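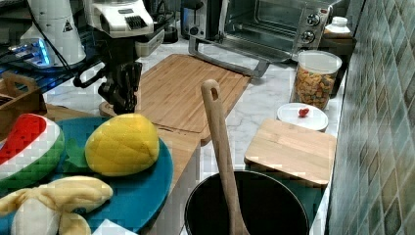

4.2 Rules for preparing the counter

The Kanitau procedure was first written in October, after the teams at Brodport and Rankin found that they could not compare their results. Both teams ran the same tasks, but each set up its counter in its own way. The version used in this paper was frozen in February 2020. It applies to all 1631 trials reported in Section 5.

The procedure has five rules. First, the item list is fixed before a session and is not changed until the session ends. Second, any item left on the counter stays in the record, even if no task uses it. Third, soft goods such as towels and cloths are logged as obstacles. Fourth, the operator notes the state of each door and drawer before the arm is enabled. Fifth, no person reaches over the counter while the arm is enabled.

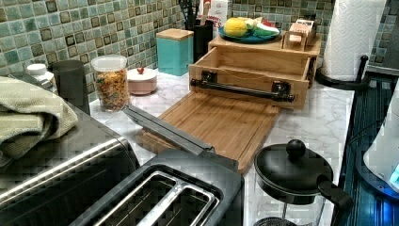

Figure 2. Counter with appliances, a wooden organizer and a plate of fruit. The tongs lie across the cutting board, and a towel is draped over the appliance at left.

Item placement is recorded by zone, using the Kuruvlow sheet. The sheet divides the counter into 12 zones. An item that crosses a zone line is entered in both zones. Long tools need extra care here, as early sheets often gave only the position of the handle.

The fourth rule caused the most disagreement between the two sites. Rankin treated an open oven door as a fault in the setup. Brodport treated it as a valid starting state. We follow Brodport, on the condition that the door is entered as an obstacle and the approach path is checked at low speed first.

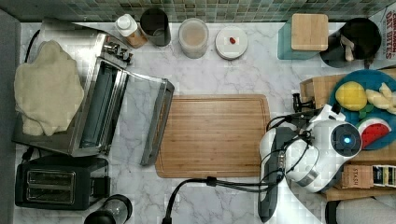

Figure 3. Toaster oven with its door folded down toward the cutting board. The gripper is near the board's upper right corner, and the arm's cable crosses the counter.

Cables are not covered by the item list. They are checked separately before each session, and any loop lying on the counter is marked on the sheet. A trial in which the arm pulls on its own cable is stopped and logged as a setup error. It does not count as a task failure.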